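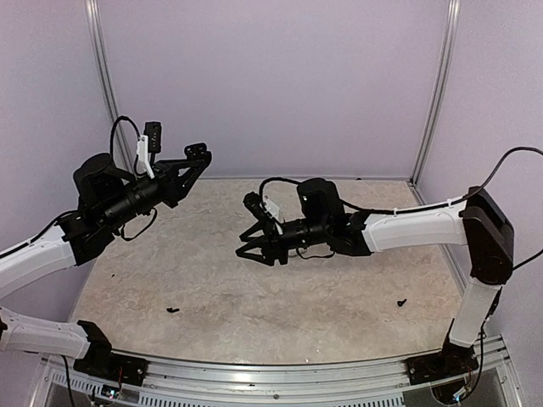

Dull patches on a marble-look tabletop, mottled beige and gray

Lachlan Tennant
Hello everyone! I have a tabletop in a mottled marble-like pattern (beige, cream and a bit of light gray) and I'm very fond of it, but I've been wiping it down with dish soap every evening and now there are cloudy patches when the sun comes in low. I don't know if it's real stone or a printed surface, the previous owner left no paperwork. How do I get the film off without making things worse?

Blair MacKinnon
Oh, I had the very same trouble all last December! Soap builds up, and a patterned top hides it until the light hits sideways. Go over it with plain warm water and a soft cloth, 2 passes, then dry it right away with a clean towel. Keep vinegar well away until you know what it's made of, as it can etch real marble. Peek at the underside if you can reach it, a printed top usually gives itself away there.

Zeseck
Mine is the same sort of color and I just use water. Wait 30 minutes before you judge it, damp spots look like stains.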